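**Turntable sorting cell: progress report to Skostport**
Prepared by Heike Meinecke, Turitz, 6/3/25

You asked for something shorter than last time and with fewer apologies. I have managed the first.

The period was meant to be spent raising the pick rate in simulation before we touch the real cell. Most of it went on a single fault, which we have been calling the Jorkine stop after the motion planner it lives in. The set-up hasn't changed since May: cups come round on the turntable, a fixed bar steers them towards the arm, and the arm sorts them by colour into the two-part bin.
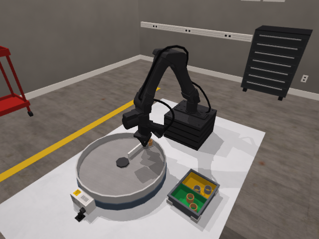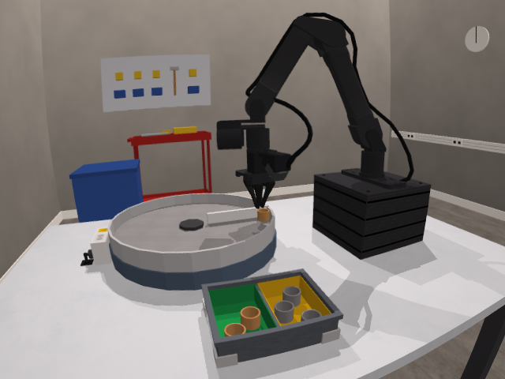
## What went wrong

The arm moves above a cup, lowers the gripper, and stops. It does not drop the cup, because it has not picked it up. It raises no alarm either. The turntable carries on turning as if nothing had happened, and the software reports the cell as healthy — a generous view of a robot that has given up work.

We ran 2197 simulated picks and got the stop in 124 of them. Nearly all were on cups close to the rim, at the end of the bar, where the fingers have little room. The planner sees the rim and the bar as one solid lump, decides that the gripper is about to hit it, and cancels the move. It then waits for a new instruction from the sorting program, which is waiting for the planner. Both are very polite about it.

## Why it matters for safety

A stopped arm sounds harmless, and in simulation it is. On a real cell, somebody would see an arm standing still, assume it was off and reach in for the cup. In 27 of the stops the planner woke up again without being asked, after a delay of around 300 seconds, and finished the move at full speed. I would not like to be holding the cup.

For that reason I have put back the hardware trial. I know Skostport had hoped to see something that could be filmed.

## What we have done

- Split the rim and the bar into separate obstacles in the planner's map. The stops at the rim are much rarer, though they have not gone away.
- Added a time limit. If the arm has no instruction it now backs off, raises a fault and stays put until a person clears it.
- Made the status screen say "stopped" when the arm is stopped. This took longer than I care to put in writing.

## Still open

Sarmiento are looking at the wake-up behaviour, which sits in their part of the code. They first told us it was a feature. They have since agreed to call it "unexpected", and I am told a fix is being tested.

We also need to repeat the full set of picks with both changes in place, and then decide whether the bar should be shortened. My own preference is to shorten it. The planner has had its chance.

## Money and time

Spending is on plan, as simulated robots break very cheaply. The schedule has slipped, and I would ask you to approve moving the hardware trial until the repeat run is done and Sarmiento's fix is in. The risk list has been updated and the wake-up fault is now the first item on it, ahead of the cable wear we worried about in May.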